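宿泊棟スタッフ募集(リトアウの家)

はじめまして。私はリトアウの家の運営をしているシグルン・バックルンドと申します。日本語はまだ勉強中ですので、読みにくいところがありましたらお許しください。

私たちは湖の近くで、小さい宿を経営しています。4月から一緒に働いてくださる方を探しています。

仕事の内容
・お客様の部屋のベッドメイキングと掃除
・朝食の準備の手伝い
・シーツ、タオルの洗濯と管理
・電話とメールの対応(日本語。英語ができれば助かります)

経験は必要ありません。最初の9日間は、先輩のレナ・ドゥダがとなりで教えます。レナはとても丁寧ですが、枕の向きには少し厳しいです。

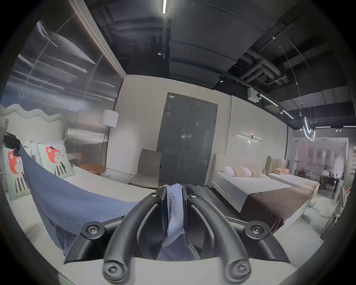
青いブランケットと、波形のヘッドボードの白いベッド

勤務時間は朝8時から午後2時までです。週に3日から5日まで、相談して決めることができます。夏は忙しいですから、7月と8月は週4日以上来られる方を歓迎いたします。

給料は半日の研修のとき4,000円、研修が終わった後は時給制になります。時給は面接のときに説明いたします。交通費は全部お支払いします。昼ご飯は台所で皆と一緒に食べます。肉を食べない方には別の料理を作りますので、先に教えてください。

遠くから来る方のために、歩いて行ける所に寮の部屋があります。台所と風呂は共同です。ペットは申し訳ありませんが、できません。

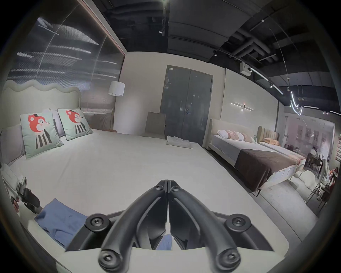
白いシーツをかけた大きいベッド

このような方に来ていただきたいです
・朝早く起きることが苦手ではない方
・重い布団を持って階段を上がることができる方
・分からないときに、すぐ質問してくださる方

年齢と国籍は問いません。外国の方は、働くことができる在留資格が必要です。

応募の方法
履歴書と、短い自己紹介の手紙(手書きでもよろしいです)を郵便で送ってください。封筒に「宿泊棟スタッフ応募」と書いてください。書類が着いてから、担当のアルヴァル・グランストロムが電話をいたします。面接は宿の食堂で行います。服装は普通の服で大丈夫です。

ご応募をお待ちしております。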